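To: household-automation list
From: Eirlys Dafis
Subject: Re: Readiness of small bathroom and kitchen tasks
Time: 4:10 p.m.

Dear colleagues,

Thank you to Kobe De Bruijn for his message, the main part of which I quote for members who joined the list in November.

> The Wonisden working group has been asked whether household
> machines can be trusted with light tidying in assisted living
> apartments. My own view is that they cannot. Floor cleaning is
> a settled matter. Putting a toothbrush back in its holder is
> not, and our members should stop telling housing managers that
> it will be ready by the next contract period.
>
> I would welcome figures from anyone who has them.
>
> K. De Bruijn

I agree with the conclusion, although I would put the difficulty in a different place. The holder used for the Jalitau task list has a narrow shallow tray, a square recess and an open slot for the brush. A resident uses all of these without thought. For a machine, each is a separate problem of approach and release, and the slot is the least forgiving.

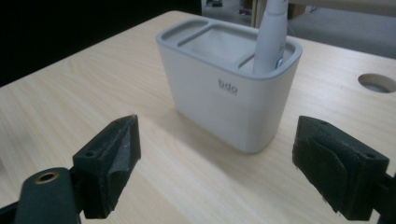
Holder with toothbrush upright in the right-hand slot, beyond the gap between the gripper fingers.

In our most recent series the task was attempted 200 times under machine control. The brush was placed in the slot without assistance on 135 occasions. Of the remaining attempts, 32 ended with the holder pushed over. The others were stopped by the supervisor or ran past the time limit. Members may judge for themselves whether a housing manager would accept such a record. I would not recommend it.

Jelle Boersma has asked separately whether the results improve when people perform the same work with hand-held grippers. They do, and by a wide margin. The operator sees the holder begin to slide and eases off. This suggests that the fingers are adequate for the work and that the shortfall lies mainly in judgment and timing. I would be cautious about any supplier who proposes to solve the problem with a new hand alone.

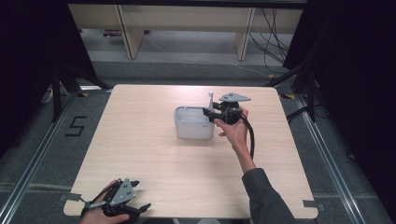
Siebe Van Acker
Task Coordinator, Molefe Test Room

Siebe has supplied the following note on working with two hands, which I include with permission.

"Small, light containers are harder than heavy ones. They move when touched. A person steadies the tub with one hand and works with the other, and the machine must be taught to do the same. We have over 2 months of work on this point alone, and I do not regard it as finished."

The Rolla group holds a more hopeful position with regard to shop-floor work, where parts arrive in a fixed place and can be clamped. I have no objection to that position, provided it is not carried over to bathrooms and kitchens.

Maarten Vanhove will collect comments for the revised guidance. Please send them to him directly and state whether they may be quoted.

Yours sincerely,

Eirlys Dafis
List Moderator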